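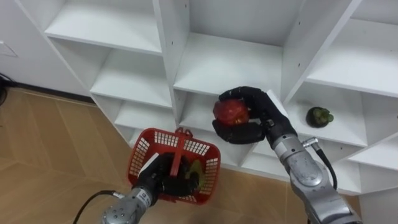
**Shelf Picker -- Setup and Upkeep Report**
Group 4, Hanneke Verbeke's lab section
Apr 15, 2023

What we had to do: get the humanoid (we call it Roman) to pick produce off a shelf and put it in a basket, then keep it running long enough to collect decent trials. My part was setup and repairs, so that's what this report covers. Grasp code is in the other half.

## Setup

Shelf goes flat against the wall. Robot faces it. Basket in the left hand, right hand does the picking. Fruit on the shelf at reach height only, one piece to a cubby, nothing on the bottom row -- the arm can get down there but the cables don't like it.

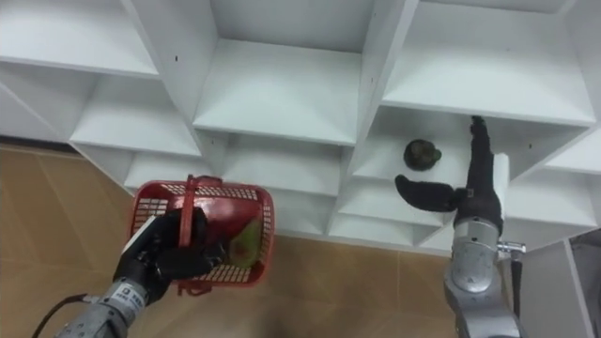
Basket handle has to be seated all the way into the palm before the fingers close. If it's only on the fingertips it creeps during the run and the drop point is off by the end. We lost most of a morning to this in December before anyone checked the grip.

Hand calibration, in the Zomasine software:

- open both hands fully, wait for the zero
- close left on the basket, save the position
- right hand thumb out to the side, save that as "ready"
- run the test reach with no fruit. Twice.

## What broke

Right thumb. Fault code 3027, which the manual lists as a joint timeout. Happened on trial 251 and then on pretty much every reach after. We swapped the motor driver first (wrong), then found the connector on the forearm had backed out a little. Pushed it home, screwed the clamp down, fault gone.
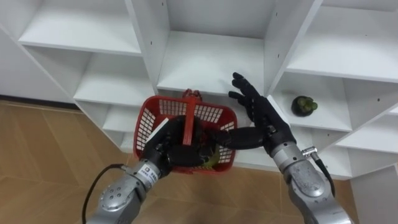 The reason it backs out is the cable. When the arm goes up to a higher shelf the slack gets used up and the pull goes straight into the plug. We added more slack below the elbow and re-tied it. No 3027 since then, but we have only run two full sessions so I wouldnt call it proven.

Other stuff, smaller:

- left wrist bolts loose, tightened, marked with paint pen
- drift in the right shoulder after long runs, recalibrating fixes it, cause unknown
- round fruit rolls if the fingertips touch it before the thumb is under. Slowed the last part of the reach

## Checks before each session

1. Forearm connectors, both sides, push by hand.
2. Overhead tether cables free, not twisted round each other.
3. Floor cable behind the robot, clear of the feet.

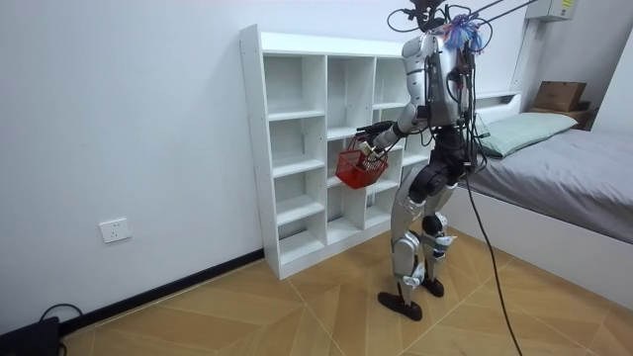 ## Still to do

Spare connector from Kondard is on order. Shoulder drift needs a proper log, joint angles before and after, same pose every time. Also somebody should write down the cable lengths, they are only in my notebook rigth now.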